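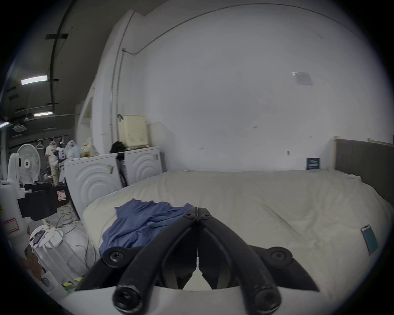

Figure 2. Cream-colored duvet with a crumpled blue cloth lying on it.

Journal > Volume 4 > Textiles and Indoor Climate > Article

Abstract | Methods | Results | References

3.2 Bedding moisture and night-time humidity

Bedroom humidity was logged in 499 homes in Hondham and Clurnum during August. Each home received one sensor at mattress height and one near the ceiling. After removal of faulty records, 2,315 nights remained for analysis.

Readings at mattress height rose during the first hours of sleep and then leveled off. The rise was larger in rooms with closed doors – a pattern found in both towns. Duvet filling had a weaker effect than room volume, and the effect disappeared once window opening was added to the model.

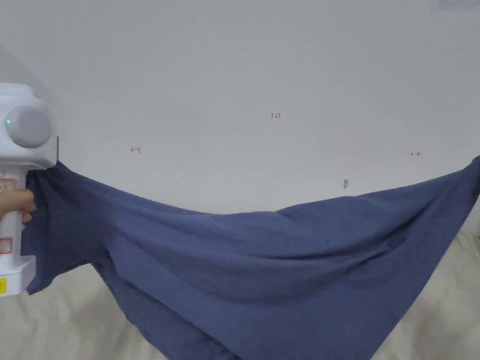

Cotton items left on the bed during the day were recorded as a separate variable, as cotton takes up water vapor readily and may delay the morning fall in humidity. The delay was small in the Hondham homes. In Clurnum it could not be separated from the effect of indoor laundry drying, which almost 2 in 4 households reported. Sensor drift was corrected with the Lodhi procedure – see Section 2.4 for the reference conditions.

Related articles
Ventilation habits in Clurnum row houses
Vapor uptake of cotton and wool bedding
The Clirnero indoor air survey: sampling design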